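Talk notes: Repairing hairline leaks in compressed air lines
Etenesh Woldemariam, Quinlan site maintenance
October 3, 2026

Slide 1. Title. Give name and site. Slot is 16 minutes, questions at the end.

Slide 2. Background. The Quinlan plant runs one ring main with 217 drop legs. Most were fitted before the Weser extension. Threaded joints throughout, sealed with tape.

Slide 3. Why leaks matter. The compressor loads at night with no production running. Show the load chart for May. Point to the flat section between shifts. All of that air is lost.

Slide 4. Survey method. Ultrasonic detector, walked by zone. Tag each leak, record the drop number, grade it 1 to 4. Do the walk on a weekend. Grinding noise masks the small ones.

Slide 5. Findings. Quick couplers were the worst group, then filter bowls. Pipe joints came third. Ask the room which they expected. 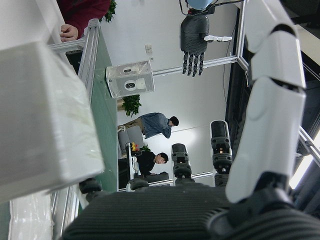

Slide 6. Repair order. Grade 4 first, same shift. Grades 2 and 3 go on the weekly list. Grade 1 is logged and checked again at the next walk. Do not retighten a taped joint under pressure. Isolate, vent, strip, reseal.

Slide 7. Open points. Zone 7 has not been walked. The Brekeck couplers are still on trial. Pressure setpoint stays where it is until both are closed.

Spare slide: tag form, blank. Only if asked.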